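Home | Visiting | Open Day | FAQ | Directions | Contact

Harnia Workshop Open Day: Frequently Asked Questions

Saturday 22/09/2018, Pandden site, Hall 2

What is being demonstrated?

Sorting and handling of small parts by a two-arm robot station. The parts are small electric motors, round circuit boards and short bundles of wire. The station has been used on the Policarpio project since March. The open day shows it doing its ordinary work on its ordinary table, at its ordinary speed.

Is the robot fully automatic?

No. Some runs are automatic and some are guided by an operator. The display beside the barrier states which mode is in use. Visitors often assume that the smoother runs are the automatic ones. Please read the display before drawing conclusions.

How long does a session last?

Each session takes 90 minutes, including the safety talk and time for questions at the end. The safety talk comes first and cannot be skipped. Anyone who arrives after it has finished will be moved to the next session if there is room.

Do I need to book?

Yes. Bookings are made through the Visiting page. You will receive a reference number, which you should bring with you on paper or on your phone. Group bookings are limited to 5 people per reference. Larger groups should make more than one booking and choose the same session.

Why does the arm stop in mid-air?

There are several possible causes. The controller may be waiting for a new target, the operator may have paused the run, or a force limit may have been reached. A stop of a few seconds is normal. If the status lamp turns red, the session leader will reset the station and the run will start again from the first part.

Why are loose wires included? They look difficult.

They are difficult. A rigid part keeps its shape when it is gripped, so its position can be worked out from a single view with fair accuracy. A wire bends, springs back and catches on its neighbours. Motors with their leads still attached fall between the two cases: the body is easy to grip, but the lead may trail over the edge of a tray or hook on another part. Failed grips are logged in the same way as good ones and are not edited out of the demonstration.

Why are shallow trays used instead of a parts feeder?

A feeder presents one kind of part in one position. The purpose of this station is to cope with mixed parts lying at any angle. Trays are also cheap to replace and easy to wipe down. The drawback is glare from the ceiling lights on glossy plastic, which can upset the vision software. The Flumari lighting trial is looking at this.

Can I operate the robot?

Not the main station. A practice controller connected to a simulated arm is available near the entrance. The minimum age for the practice controller is 12, and an adult must remain with anyone under 16.

May I take photographs?

Yes, from behind the barrier and without flash. Tripods are not allowed in the walkway. Please do not photograph the screens at the planning desk.

Is the hall accessible?

The hall is on the ground floor with level access from the east car park. The noise level is low apart from the air compressor, which runs at intervals. Seats are available on request.

Who do I contact with technical questions?

Tiburcio Rosales leads the sessions and will take questions after each one. Questions about gripper design or control software can also be sent through the Contact page, quoting form 1076. Please allow a week for a reply.

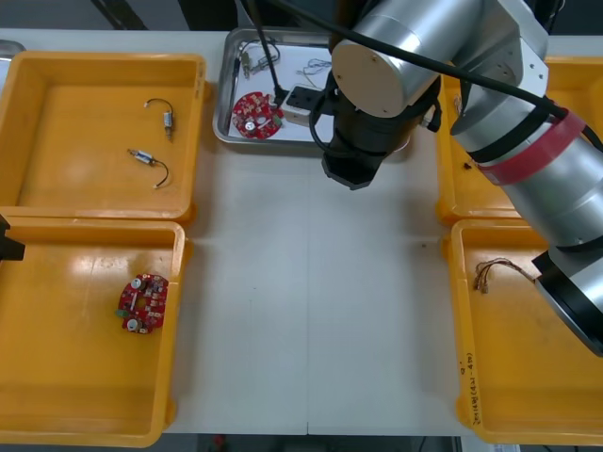
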